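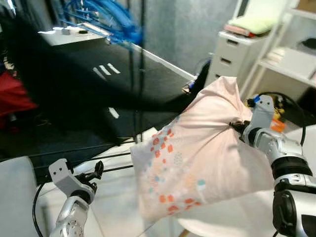 Fig. 5. Right gripper holding the pillow by one corner, left gripper open.

8th September – by the Gerkileo bench team

5. Corner-hold check, two-arm Trillen cell

Run this after any finger change, and again whenever the cell starts dropping linen it used to like.

1. Home both arms. Wait for the Gimby panel to show READY, which it will do in its own time.
2. Open the left gripper and park it clear of the cloth.
3. Feed one corner of a pillow into the right gripper and close to force setting 41. The fabric should bunch to a point between the fingers.
4. Raise the arm and let the pillow hang. Keep your hands to yourself.
5. Hold for 226 seconds. A slip of more than 2 cm is a fail – go back to section 4 and reseat the finger plates.
6. Check that the cable behind each gripper still has slack. It should curve, and it should not hum.

Note: Use a pillow with some weight to it. A cushion cover will pass on almost any fingers, including bad ones.

Caution: Do not raise the force setting to rescue a failed hold. The May firmware allows it. The pillow seams do not.

Log the result under Kontogiannis fixtures, even if you would prefer not to.

Comments (3)

feltwright: Failed step 5 twice, reseated the plates, passed. Section 4 could mention that the screws are tiny.

bench_two: Does 41 still apply with the rubber pads on?

moss_and_motor: We run ours lower with pads. Start at 30-something and creep up.

This site uses cookies to remember your language. Accept / Manage settings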